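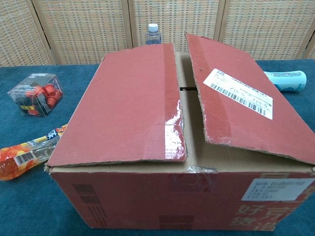

The box on the practice table, flaps up, with all the bits and bobs left round it.

19/07/2024

So, the flap problem. If you read my last post you'll know I've been trying to get our arm to close a cardboard box by itself, and on the whole it had been going well. I'd got up to 1155 tries with hardly a grumble! Then I went off to make tea, and came back to the arm stopped dead, a red light on the controller and a nasty burning smell.

What happened (Benjie Sarmiento worked this out from the logs, I just stood there saying "oh no") is that the arm went down on the right flap a bit too far over. The flap has tape along its inner edge and a shipping label on it, and it's springier than you'd think. It pushed back, the arm pushed harder, and the wrist motor carried on pushing for nearly 5 minutes. There's a force limit that should have stopped it in a second or so. I'd turned it up to 2000 in December to get past a different problem, and never turned it down again. Yes, I know.

The motor is cooked. Wibisono can send a new one but it's coming from Belitz, so that's a couple of weeks of twiddling my thumbs.

Alfredo Mercado was very decent about it, though he did ask what would have happened if my hand had been in there – I didn't have a good answer. We now have a proper stop button at the table end, and the limit lives in a locked file that needs two of us to change it. And I'm not allowed to make tea while it's running, which seems fair.

Same box when we start again, crumpled tape and all. I want to see it beat that right flap.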